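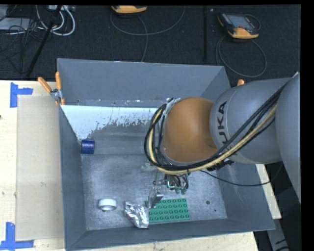

ふたがあると、しまった気にはなるけれど中身を忘れてしまうんです、うちでは開けっぱなしの箱にしてからのほうが物が見つかります、という便りが本項の旧版に寄せられた。なるほど、ふたのない箱の話はそのあたりから始めるのがよさそうである。

浅箱(あさばこ)

Flatmont くらしの道具事典 編集部
05/08/2024 更新

浅箱とは、上面が大きく開いた、ふたを持たない収納容器のうち、机や台の上に据えて使うものをいう。平箱、オープンボックス、口語では単に「箱」と呼ばれることも多い。引き出しや戸棚が物を隠すための道具だとすれば、浅箱は物を見えるところに寄せておくための道具で、片づけの途中にある物、まだ行き先の決まらない物、明日また使う物などが、しばらくのあいだここに身を寄せることになる。なお、名前に「浅」の字がつくものの深さに厳密な決まりはなく、大人の腕が肘まで入るくらいの大きな箱も、机に置いて上から手を入れる使い方をする限りは同じ仲間として扱われている。

名称

呼び名は地域や職場によってまちまちである。事務所では「トレー」、台所では「かご」、工作室では「ばんじゅう」と呼ぶ人もいて、同じ形の品を指しながら話がかみ合わないこともしばしばある。本事典では、底が平らで四方に壁があり、上が開いているものをまとめて浅箱としている。持ち手の有無や、重ねられるかどうかは問わない。

形と色

もっともよく見かけるのは長方形のもので、机の縁に沿わせて置きやすい。壁はまっすぐ立つものと、上に向かって少し開くものとがあり、後者は使わないときに入れ子にしまえるので、数を持つ家ではありがたがられる。かわりに底が口より狭くなるため、四角い板や本を隅まで寄せると、上のほうにどうしても隙間が残る。

色は灰色が好まれることが多い。地味といえば地味なのだが、灰色の箱を淡い色の木の机に置くと、箱の内と外との境目がはっきりして、入れた物の色もよく見える。緑色のブロック用の基礎板のような鮮やかな物はもちろん、白いロール状の物や、くしゃくしゃになった銀色のホイルといった、白っぽい場所では紛れてしまいがちな物も、灰色の中ではちゃんと見分けがつく。透明な箱は横からも中身が見えて便利に思えるが、机の上のほかの物まで透けて見えるので、かえって落ち着かないという人もいる。このあたりは好みであろう。

大きさの目安

家庭用として扱いやすいのは、容量でいえば12リットル前後の品である。これより小さいとすぐに山盛りになり、大きすぎると底のほうに何があるのか分からなくなる。工作や荷造りのように、広げた物をいったん全部受け止めたい場面では、大きな箱を一つ据えるほうが気持ちよく使える。

選ぶときに見落としやすいのは、口の幅よりも底の幅である。たとえばClastikの「据え置き箱」は、底の内寸が397ミリとやや広めに取ってあり、薄くて平たい板状の物を寝かせて入れることを考えた造りになっている。板状の物は立てかけると倒れ、倒れると小物の上に覆いかぶさってしまうので、はじめから寝かせておけるのは思いのほか助かるものである。

入れる物とその並べ方

浅箱の中身は、たいてい種類がばらばらである。遊び道具の部品、包むための材料、巻いた物、用途を思い出せない切れ端など、戸棚なら別々の段に分かれるはずの物どうしが、同じ底の上で隣り合っている。これを散らかっていると見るか、まだ途中だと見るかで、箱とのつき合い方はだいぶ変わってくる。

並べ方には昔からいくつかの流儀がある。

平置き式
平らな物を手前に寝かせ、その横に小さな物を添えていくやり方。基礎板のように表面に凸のある物は、伏せずに凸を上にして置くと、つまむときに縁へ指がかかりやすい。上に物を積まないのが肝心で、守れる数しか入らないのも、この流儀のよいところとされる。

寄せ式
使う物を片側へ寄せ、反対側を空けておくやり方。空いたところに手を入れて、底をすべらせるように物を動かせる。ロール状の物は寝かせて置くと転がらず、幅の狭い物なら輪の内側に指を入れて持ち上げられる。

放り込み式
何も考えずに入れる。流儀と呼べるかどうかは怪しいが、おそらく世の中でいちばん広く行われている。

銀色のホイルの扱いについては、読者からの質問が絶えない。丸めたり折れたりしたものは、軽いうえに形が定まらず、ほかの物のあいだに入り込みやすいのである。残しておくつもりなら手のひらで軽くのばして平たい物の隣に、捨てるつもりなら箱に入れずにそのまま捨てるのがよい。「あとで決める」という分類をこしらえると、箱の底が少しずつホイルに占められていく。

仕分けの手順

浅箱を空にする作業は「底上げ」と呼ばれる。本事典がすすめているのは、中身を机にひっくり返さずに、上から一つずつ取り出していく方法である。手間はかかるものの、細かい物が机の向こうへ落ちることがなく、床が濃い色の敷物だったりすると、この違いは大きい。暗い色の床に落ちた小さな部品ほど、探していて心細くなる物はない。

大きな物、丸い物、形の決まらない物の順に取り出すと、手が迷いにくい。行き先の候補は3つまでにとどめ、それ以上に分けたくなったら、いったんお茶にする。これは冗談ではなく、Srisukの片づけ教室では手順書にもそう書いてあるとのことで、休んだあとに見直すと、たいてい二つの山は一つにまとまるそうである。

手入れ

ふたがないぶん、ほこりは入る。月に一度ほど、空にしたついでに固くしぼった布で底と隅を拭き、よく乾かしてから戻すとよい。木の机に直接置く場合は、箱の底に砂粒がついていないかも見ておきたい。引きずると机に傷がつくので、動かすときは両手で持ち上げる。中身が重くて持ち上がらないようなら、それは底上げの時期である。

普及

家庭での利用が広がったのは2000年代に入ってからといわれる。それまでは作業場や倉庫の品という印象が強く、居間の机に置くことには抵抗を覚える人も多かった。Grinbridgeが毎年3月に開く収納用品の見本市でも、はじめのうちは業務用の棚の片隅に積まれていたものが、やがて文具や玩具の売り場に並ぶようになった。今では、子どもの遊び道具を食事の前にさっと寄せる箱として、また荷造りのときに材料をまとめておく箱として、ごく当たり前に使われている。

関連項目
かご/仕切り板/引き出し/荷造り

当サイトでは、利便性の向上のためCookieを使用しています。閲覧を続けると、Cookieの使用に同意したものとみなされます。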